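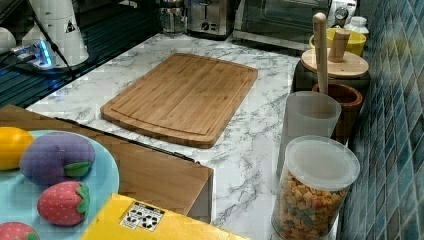

Then the board is the problem, Godoy told me on the phone. You are asking a machine to understand an empty board, and an empty board says nothing.

I wrote this down, although I did not agree. At Skudbridge we had 432 recordings of the kitchen, and my work was to find out if the model could guess the next action before any food was on the board. The method was simple. I stopped every recording at a quiet moment, covered the rest, and let the model write one sentence. After that I wrote my own sentence, without looking at its answer. Later I compared the two.

The model was called Faltura. For the first weeks it wrote only "wait." I wrote "cut the lemon," because the lemon was on the blue plate and I was hungry.
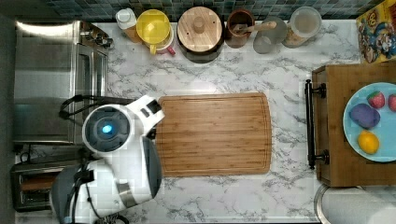 Kitchen trial, the arm at the cutting board.

In October the results changed. Out of 133 quiet moments, Faltura and I gave the same sentence in 40. I checked them again at night, with tea, and I was proud – perhaps more than a careful person should be. Then I put the pairs in order of time, and I saw something which I did not expect. The model had not moved toward me. Its sentences were almost the same as in the beginning. Mine had become shorter. In all 40 pairs, I had written "wait."

I called Skudbridge in the morning and read them the list.
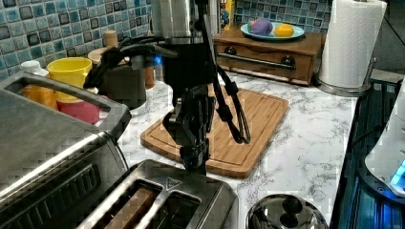
So you have measured yourself, said Brutetti, and there was a long noise of paper on the line. It is a result. Write it the way it happened, and let another person do the sentences next time.

I wrote it the way it happened. The report had 2 tables, and the second one was only about me. It was strange to see my own name in the column where the machine's name should be.

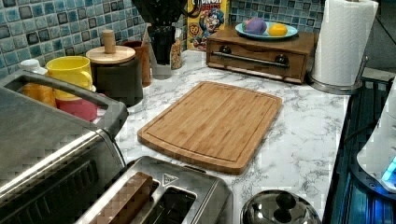

The counter from table 2, quiet moment.

Before I closed the file I looked at this one again. I took the pencil and tried to write what comes next. I thought about the bread, and about the lemon, and I left the line open until it was dark outside.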